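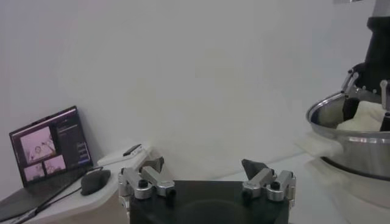
Household Water Use and Leak Reporting in Brovutwood: A Student Project Report

Department of Environmental Studies, Tolbridge College

Last updated: Aug 2, 2021

Summary

This report presents the results of a one-term project on how households in the Brovutwood district learn about water leaks and how they report them. The project was carried out as part of the second-year course in community resources. A printed questionnaire was sent to 500 households, and 76 were returned in a form that could be used. The results suggest that most residents know a leak should be reported but are unsure where the utility's responsibility ends and their own begins.

1. Background

Brovutwood was built in two stages. The older streets, near the Cabrera Street pumping station, have service lines that run under front yards and sidewalks. The newer streets to the north have meters set at the curb. In both areas the homeowner is responsible for the pipe on the house side of the meter. In the older streets, however, the meter is often inside the house, and a long section of pipe lies between the main and the meter. Who pays for repairs to that section is explained in the district service rules, but the rules are written in legal language and are not mailed to new customers.

The project group chose this subject after reading the public minutes of the district water board for March. Several residents had written to the board about high bills, and the replies all referred to the same paragraph of the rules.

2. Method

The questionnaire had three parts. The first asked about the home: its age if known, the place of the meter, and whether the resident owned or rented. The second asked what the resident would do in each of 3 situations: a wet patch in the yard, a sudden rise in the bill, and water coming up through the sidewalk. The third part was left open for comments.

Addresses were chosen from the public street list by taking every fourth entry. Each envelope held the questionnaire, a cover letter approved by the department, and a stamped return envelope. No names were collected. Answers were entered twice by different members of the group, and the two sets were compared before any totals were made.

3. Results

Residents were most certain about water on the sidewalk. Nearly all of them said they would call the utility, and most knew that there was a separate number for use after hours. Some gave the number of the town office instead, which does not take calls at night.

The wet patch in the yard produced the widest range of answers. Owners tended to say they would call a plumber first. Renters said they would tell the landlord, and several added that they would not expect a quick answer. Very few residents in the older streets knew that part of the pipe under the yard might be the utility's to repair.

For the rise in the bill, many residents said they would wait for the next bill before doing anything. As bills are sent every 2 months, a small leak could run for a long time under this approach. Residents who used the Nokier online account page were more likely to say they would check their daily use, although a number of comments noted that the page was hard to find from the main site.

4. Limits of the Study

The return rate was low, and owners answered more often than renters. The questionnaire was printed only in English. The group did not have access to billing records and cannot say how often leaks occur or how much water is lost. The findings describe what residents say they would do, and their conduct may differ when a leak is found.

5. Recommendations

The group recommends that the district prepare a single page in plain language showing where the customer's pipe begins, with one drawing for homes with indoor meters and another for homes with curb meters. This page should be sent with the first bill to every new customer. The after-hours number should be printed on the front of the bill. Landlords should be asked to give the same page to tenants when a lease is signed.

A later project could repeat the questionnaire after such a page has been mailed. It should include a second language and a reminder card. The blank questionnaire, the cover letter, and the table of totals are kept with the department copy of this report and may be consulted on request.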